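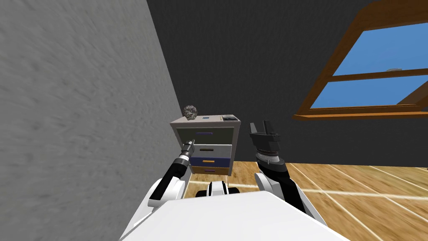
Both arms extended toward the drawer unit in the simulated room.

Preparing and Recording the Drawer Exercise
Sirko Student Robotics Program, Cunda Campus
Instructions for project teams
Revised 2018-04-26

Purpose

The drawer exercise is the second graded task of the Sirko project course. Each team writes a controller that moves a two-armed robot to a drawer unit, opens the top drawer, and brings the arm to a stop without disturbing the items on top of the unit. All work is done in the Flinik simulator. Teams that complete the exercise may proceed to the object transfer task, which uses the same room and the same robot model.

These instructions cover the full procedure, from loading the room to submitting a recording. They replace the handout distributed in November. Teams that began work under the earlier handout should check the section on stopping conditions with particular care, as the limits have changed.

Before you begin

Each team needs the following:

A workstation account in Room 268, or a personal computer with the course edition of Flinik installed
The Dromov robot model, copied from the course folder
The room file for the drawer exercise
The controller template, with your team number entered in the first line
A team notebook, on paper or in the shared folder

Do not edit the room file. Students who wish to try a different layout should save a copy under another name and use it for practice only. Recordings made in an altered room cannot be graded.

At least two team members should be present for a recorded run. One operates the workstation and the other keeps the notebook. Teams are expected to exchange these roles during the term so that every member has operated the simulator before the final demonstration.

Step 1. Load the room and the robot

Start Flinik and open the room file. When the room has finished loading, add the Dromov model from the robot menu and choose the start position named "facing unit." Wait for the joint readings to settle before doing anything else. If the readings continue to drift, remove the robot, reload the room, and add the robot again.

Confirm that both grippers respond. Send the open command to each gripper in turn, then the close command, then the open command again. Record the result in the notebook. The left and right arms do not carry the same gripper, and the template contains a separate block of settings for each. Many faults reported to the course staff come from settings entered in the wrong block.

Step 2. Set the approach

The approach is the part of the motion that ends with the left gripper in front of the drawer, before any contact is made. Enter the approach point in the template as a position relative to the front face of the drawer unit. Do not use positions relative to the room. The unit is placed slightly differently each time the room is loaded for grading, and a controller that depends on room coordinates will miss the handle.

Set the approach speed to the low setting for the first run. Once the arm reaches the approach point on three runs in a row, the speed may be raised to the medium setting. The high setting is disabled in the course edition.

The right arm has no assigned work in this exercise. It should be raised and held to the right of the unit, clear of the path of the drawer. Teams may choose any resting position that meets this requirement, provided it is written in the notebook and stays the same for all graded runs.

Step 3. Make contact and pull

The pull is divided into three stages in the template: contact, travel, and release. Complete and test them in that order.

For the contact stage, move the gripper forward from the approach point in small steps until the force reading rises above the threshold. Hold for one second. If the reading falls back, the gripper has slipped and the controller should return to the approach point. A second attempt within the same run is permitted. A third is not.

For the travel stage, move the arm straight back along the line of the drawer. The direction must be taken from the front face of the unit and kept constant. A curved path loads the drawer from the side, and the simulated slide will bind. If this happens, stop the run, reset the room, and review the direction values before trying again.

For the release stage, open or withdraw the gripper only after the drawer has come to rest. The controller must check the drawer reading and the arm reading separately.

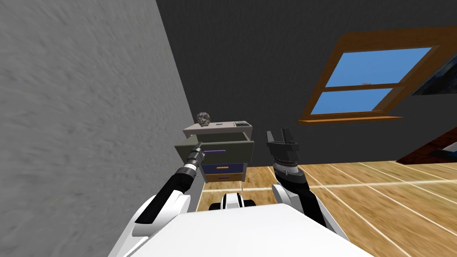
A run is accepted when the top drawer is fully open, the left arm has stopped, and the items on the unit are still in place. The drawer reading in the log decides the first point, and the grader will also look at the room view. Before saving a run, compare your own view with the position shown, in which the top drawer projects far enough for its side panels to be seen and the two drawers under it remain closed. The left gripper is held just in front of the open drawer, close to the purple handle, and the right gripper is in the air to the right of the unit with its fingers open and pointing upward. Small differences in arm position are acceptable. A lower drawer that has been pulled forward is not, and such a run must be repeated.

Step 4. Apply the stopping conditions

Every controller must include the stopping conditions supplied with the template. They may be made stricter, and they may not be removed. The run must stop when any of the following occurs:

The force reading stays above the upper limit for 200 milliseconds
Either arm touches the wall, the floor, or the body of the robot
An item on top of the unit falls
The drawer reading has not changed after four seconds of travel

The last condition was set at 7 seconds in the November handout. Teams using the old value must change it before their next recorded run.

A stopped run is still a valid part of your work. Save the log, note the condition that caused the stop, and write one or two sentences on the likely cause. Teams that submit only successful runs will be asked to provide their earlier logs.

Step 5. Check the camera views

The Dromov model provides a room view from the body of the robot and a close view from each wrist. All views are recorded together when the record button is pressed. Select each view in turn before a graded run and confirm that it is updating. A view that has frozen will still be saved with the recording, and the fault is often found only at grading.

Wrist views should be read together with the room view. A wrist camera turns with the gripper, and at many points in the exercise it will face a wall or another plain surface. For this reason, the controller should not treat the absence of a handle in a wrist view as a fault by itself. Use the joint readings to establish where the gripper is pointing, and then decide whether the handle should be expected in that view.

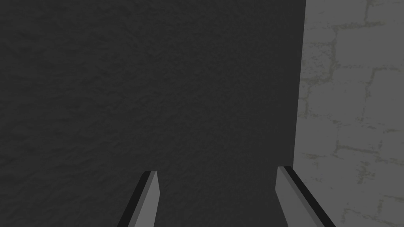

Teams that use a wrist view in their controller must state this in the notebook and name the stage in which it is used. Most teams find it sufficient to read the left wrist view during the contact stage and to rely on joint and force readings for the remainder. Color matching is allowed. Teams choosing this method should test it under each of the lighting settings in the room menu, as a match that works under one setting may fail under another.

Step 6. Record and submit

Reset the room, press record, and start the controller. Do not touch the keyboard until the run has ended. When the controller reports that it has finished, wait a further two seconds and stop the recording.

Submit the following in one folder:

The recording, including all camera views
The log file for the same run
The controller file, as it was when the run was made
The notebook pages for the exercise, including stopped runs

Name the folder with your team number and the word "drawer." Please do not compress the recording. If the upload fails, leave the folder on the workstation and notify the course office before the deadline.

Grading

The grade is based on the recorded run, the clarity of the controller file, and the notebook. Speed is not graded. A team whose run did not reach full opening can still receive a passing grade when the notebook shows careful testing and a reasonable account of what went wrong.

Course staff will run each submitted controller again with the drawer unit in a new position. Teams will be told the result and may resubmit once.

Questions

Questions about the exercise should be addressed to Malou Toft, project coordinator, through the course office. Please include your team number, the log file, and the step at which the difficulty occurred. Requests for additional workstation time in Room 268 are handled by the same office and should be made before the practice period closes.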